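Hokuditz Property Services
Furnished Unit Inspection Checklist — Kitchen, Dining and Bath
Site: Coltcombe, Building 8, Unit 521
Inspected by: Yulan Luo
Reviewed by: Marion Carnegie
Date: 1/26/18

Ratings: S = satisfactory. M = monitor, check at next visit. R = repair needed. NA = not applicable. Any item marked M or R must carry a comment. Items marked R stay open until the reviewer initials the work order.

Scope

Covers the kitchen, dining area, bathroom and hall of a furnished unit between tenants. Bedrooms are on a separate sheet. Gas appliances are excluded; this building is all electric.

1. Entry and hall

1.1 Door closes and latches without force — S
1.2 Deadbolt throws fully — S
1.3 Closer speed — M
Comment: Closes faster than the others on this floor. Adjusted the valve a quarter turn. Recheck in April.
1.4 Floor transition strip secure — R
Comment: Screw missing at the hinge side. The strip lifts under foot pressure and is a trip hazard. Flat-head screw to match the existing ones; do not glue.
1.5 Smoke alarm sounds on test button — S
Comment: Manufacture date on the back label is within the service period. Battery replaced anyway.

2. Electrical

2.1 Cover plates present, no cracks — S
2.2 Receptacles within reach of sink are GFCI protected — S
2.3 GFCI trips on test and resets — R
Comment: The receptacle left of the sink trips but needs two or three presses to reset. Replace. The one on the right is in order and protects only itself, so the two can be worked on separately.
2.4 No extension cords used as permanent wiring — R
Comment: Cord run behind the refrigerator to the microwave shelf. Removed and tagged. The microwave now plugs into the wall directly, which means the shelf has to move to the other side. Marion to decide on shelf location before the unit is released.
2.5 Panel directory legible and correct — M
Comment: Breakers for "kitchen 1" and "kitchen 2" are reversed on the directory. Corrected in pencil. Needs a typed card.
2.6 Panel clearance — S

3. Range and hood

3.1 Anti-tip bracket engaged — S
Comment: Checked by tilting from the rear of the top, with the oven door closed.
3.2 All elements heat and cycle off — S
3.3 Knobs seat firmly, OFF position readable — M
Comment: Left rear knob is loose on the shaft. It holds for now. Hiebert replacement knobs fit this model; there should be a bag of them in the shop.
3.4 Hood filter clean — R
Comment: Heavy grease. Soaked for 40 minutes and still not clear. Order a new filter; this one has a bent corner as well.
3.5 Oven door gasket continuous, no tears — S
3.6 Fire extinguisher mounted, gauge in green, pin and seal in place — S

4. Plumbing, kitchen

4.1 Shutoff valves turn by hand — M
Comment: The cold side is stiff. Worked it back and forth until it closed fully. Do not leave for more than one cycle.
4.2 No moisture in sink base — S
Comment: Old staining at the rear left corner. Meter reads dry. Outline marked with date for comparison.
4.3 Dishwasher drain line has high loop — S
4.4 Hot water temperature at tap within limit — S
Comment: Let the tap run until the reading holds steady before recording.

5. Dining table and work surfaces

5.1 Table stable, no rocking under hand load at each corner — S
5.2 Leg bolts tight — M
Comment: Two took a half turn. Threads are good. Use a hand wrench only; a driver will strip the inserts.
5.3 Edges free of splinters, chips or sharp corners — S
5.4 Surface free of cracks, burns and lifted areas — S
Comment: Judge marble-pattern tops by touch as well as by eye. Last year two were written up as cracked when the line was part of the pattern. Draw a fingernail across the line from both sides. If it catches, mark R. If it does not, wipe with a damp white cloth and look again from a low angle before rating. Ring shapes need the same treatment, as some belong to the pattern and some are cup marks.

The thin, dark, jagged veins and small rings across the middle of a top like this one are easily mistaken for hairline cracks and stains at first look. 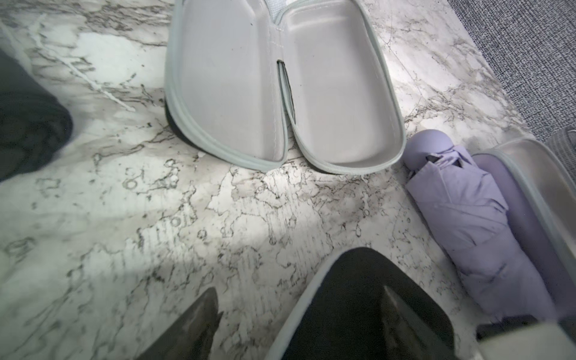
5.5 Surface cleaner suited to finish — R
Comment: A bottle of abrasive cleaner was left under the sink. Removed. Supply the neutral cleaner on the Wurnex list and put the card with it.
5.6 Chairs: joints tight, glides present — M
Comment: One chair is short a glide at the back leg. The seat is level without load and tips slightly with load. Set aside until a glide is fitted.

6. Bathroom

6.1 Grab bar solid under pull — S
6.2 Tub surface slip resistance — M
Comment: Texture is worn in the standing area. Acceptable with a mat. Mat not present; add to the supply list.
6.3 Exhaust fan holds tissue against grille — R
Comment: Fan runs but does not hold the tissue. Grille cleaned, no change. Check the duct for a stuck damper before ordering a motor. The same fault was found on the floor above, and there it was the damper.
6.4 Toilet secure to floor — S
6.5 Caulk continuous at tub and floor — M
Comment: Gap at the faucet end, narrow but open to the wall. Recaulk at turnover. The tub must be filled before the bead is applied.

7. Storage and shelving

7.1 Wall cabinets secure — S
7.2 Tall units anchored to stud — R
Comment: The pantry unit has one anchor of two. The upper bracket was fixed into drywall only. Move to the stud and patch the old hole.
7.3 Shelf load labels in place — M
Comment: The 300 lb label belongs on the floor rack in the hall closet and was found on the shelf above it. Moved back. Upper shelf has no label at all.

Open items for work order

1.4 transition strip
2.3 GFCI receptacle
2.4 microwave shelf relocation (decision pending)
3.4 hood filter
5.5 neutral cleaner and card
6.3 bath fan, damper first
7.2 pantry anchor

Reviewer comments

2.3 and 7.2 are to be closed before keys are issued. 1.4 can be done on the same visit as 7.2. For 2.4, put the shelf on the window side if the cord reaches without crossing the counter — otherwise leave it out and list the unit without a shelf. I would move 4.1 from M to R. A valve that has to be worked loose once will seize again, and the part is cheap. — M.C.

Rating of 4.1 changed to R and added to the work order. — Y.L.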